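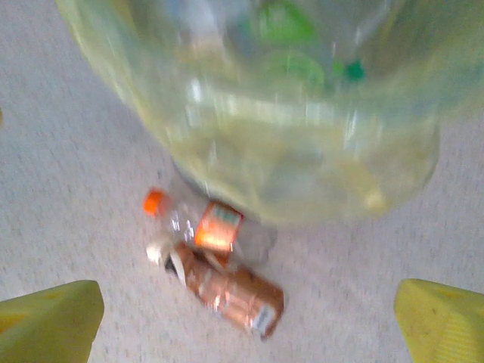
4. Trying out your grippers on bottles and cans

By now both arms should be bolted to the front rail and homed. I like to start on bottles and cans because they roll, they squash, and I always have plenty of them!

4.1 Set up the pile

1. Put the bin at the back of the table and fold the bag well over the rim.

2. Tip your bottles and cans out in front of it. Don't tidy them. Mix in a flat packet or two (those are the hard ones).

3. Open both grippers all the way and bring the arms in over the table.

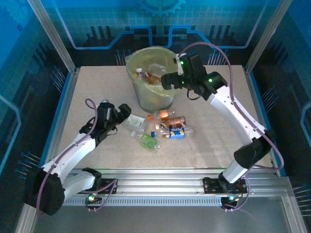 Marisol Henao

4. Check the cable on each arm. I leave a generous loop by the wrist, and I've snagged enough of them to be fussy about it.

CAUTION: Keep your hands outside the posts whenever the arms are powered. Reach for the stop button first, the can second.

4.2 Run the comparison

1. Load the Presa finger profile on both arms and set the closing force to 19. Soft bottles fold up if you go much higher.

2. Run one arm at a time. Park the other one off to the side of the bin so the two don't argue over a bottle.

3. Lift over the bin, point the bottle down into the opening, and let go slowly.

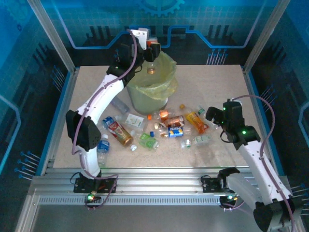 4. Swap in the Rodetti fingers and go again with the same pile. Emil and I did 63 picks per set, and that felt like plenty for one afternoon.

Note: If the wrist camera gives you nothing but smears, slow the approach before you go poking at the exposure settings.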